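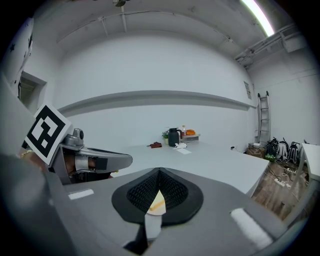
Slide 1: the long table at Rirmont, black thermos toward the back edge

Talks > Skevitside Meetup > Speaker notes > One Table, Whole Office
Last updated: 9 Oct 2025

START - don't read the title out, they can see it. Say hi, say which floor, go.

Ask the room: who has a coffee corner at work? Who likes it? (wait for hands. really wait)

Our old setup, quick
- narrow cabinet by the stairs, lid always open, sugar everywhere
- 141 of us on the floor, one spot to pour
- people took the mugs back to desks and that was the end of the mugs

What we wanted
- a table you can walk up to from more than one side
- nothing on it you have to ask about
- under 979 dollars all in, delivery included. Made it, just barely

Stay on slide 1 for this bit. Point at the thermos. Tall, dark, has a handle, you find it from the door. Plant to the left of it. The plant is doing more work than you'd think - gives the eye a place to stop so people don't dump mail there. Red cloth is the wipe cloth. Dark on purpose, coffee doesn't show. Yes it's crumpled, cloths get used, move on.

Keep things BACK. Everything lives toward the wall, front of the table stays free for hands and elbows. Took us most of July to agree on this. We had a tray out front, then a basket, then a sign about the basket.

Thermos versus machine - expect pushback
- machine: line, noise, somebody has to descale
- thermos: fill it, screw it shut, done
- Barkavetti beans, 600 grams lasts us most of a week. Not sponsored, ha
- refill whoever empties it. works better then I expected

Cups. We got ours through Fülöp, ordered 204, way too many, the rest are in a closet. If you take one number home take that one and cut it in half.

Water check. Breathe. Next slide is the wider one - look at how far the table runs. White top, curved edge, so no sharp corner at hip height. Plate sits near the front, that's the one thing allowed out there, becuase a plate at the back means sleeves in the coffee. Cloth is folded on this one, so there. Paper lying flat is fine too. Long gray ledge on the wall, leave it alone, it will fill up with junk the minute you put one nice thing on it. 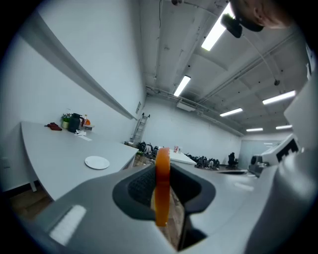
Light and floor

- lots of fluorescent tubes on the ceiling, flat light, good for seeing spills, bad for mood
- wood floor under the table. Mop weekly. Mat didn't work, chairs caught on it
- second white table further in - overflow for birthdays, otherwise keep it mostly clear
- glass partition on the right, we kept the table on the other side so nobody backs into it with a full cup

If short on time skip to the plant story, drop the floor.

Wrap: go back to slide 1, leave it up during questions. Likely ones - who waters the plant (rota, on the fridge), what about tea (second thermos, label it), can we see the order list (yes, email me after).

Recent from Speaker notes
- Fixing the Supply Closet in an Afternoon
- Chairs: What We Kept and What We Gave Away
- Signs Near Sinks
- Moving Floors Without Losing the Kettle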